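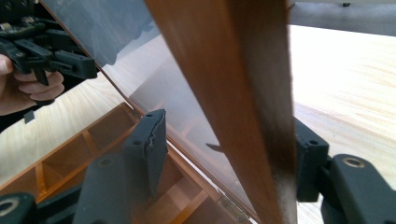 Transparent lid over a pale wood tabletop.

Lekby Packaging Terms

Lekby is a word list for household packaging: lids, tubs, trays, sleeves, caps and liners. It maps the terms people use in store listings and recycling leaflets to a single preferred term per item. Version 7 is the current release.

Contents

terms.csv – 933 entries, one per line, UTF-8, comma separated
preferred.csv – 410 preferred terms with a short definition
notes.txt – spelling rules and open questions

Fields in terms.csv

term: the word or phrase as found, lowercased
preferred_id: key into preferred.csv
region: us, uk, ie or blank
source: leaflet, listing or both

Coverage

Of the entries, 672 come from leaflets only. The rest come from listings or from both. Closures are covered best. Flexible film is thin, and terms for multi-layer pouches disagree so often that several were left without a region.

"Lid" and "cover" are kept apart. A lid is rigid or semi-rigid and holds its own shape off the container. A cover does not have to. "Top" maps to lid unless the source clearly means a screw cap.

Known issues

Plurals are folded into the singular except for "scissors pack".
Brand names used as common nouns were removed in November and may still appear in notes.txt.
Older files from the Basitz list used semicolons. Convert them before merging.

Loading

The files load in Rokasus without changes. Other tools need the header row set by hand. Empty region values should be read as blank strings, not as nulls.

License and citation

Free to use and modify with credit. Cite as: Ó Flaithearta, Lekby Packaging Terms, version 7.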